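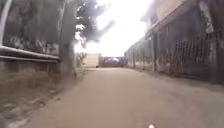 Getting the best out of an errand robot: tips from our first months with the Nonano

We signed up for the Nonano delivery service in July, mostly so I could stop hauling soup and mended shirts down the lane to my sister-in-law's, and I've been scribbling tips on the back of the calendar ever since. Here they are, tidied up a little!

Walk the route yourself first. Ours is a long straight lane with a wall on one side and fencing on the other, and I still found a spot where the dirt verge crumbles onto the paving after rain. Five minutes with a stiff broom sorted that out.

Pack heavy things low. A jar of beans goes on the floor of the box, bread on top, and a folded dish towel in every gap (old ones are best, because they don't always come home). Soup travels nicely in a screw-top jar filled to two fingers below the rim. I tried a casserole with a foil lid once and spent the evening with a sponge.

The basic plan gives you 20 trips a month, and unused ones don't carry over, so save up small errands for the end of the month and let them all go then. Josadetti, the shop that set ours up, also sells a padded liner for $66. I bought it and I like it, but a cut-down camping mat from the garage did very nearly as well.

Wipe the front with a barely damp cloth after dusty days, and dry it straight away. Keep spray cleaners off it, please. The Gallier cover fits if you park outdoors; the Nowicki one is cheaper but came up short at the back on ours.

If there's a gate at the far end, call ahead and have someone open it. Ours waits very patiently, but the bread doesn't stay warm.

Posted Mon 23 December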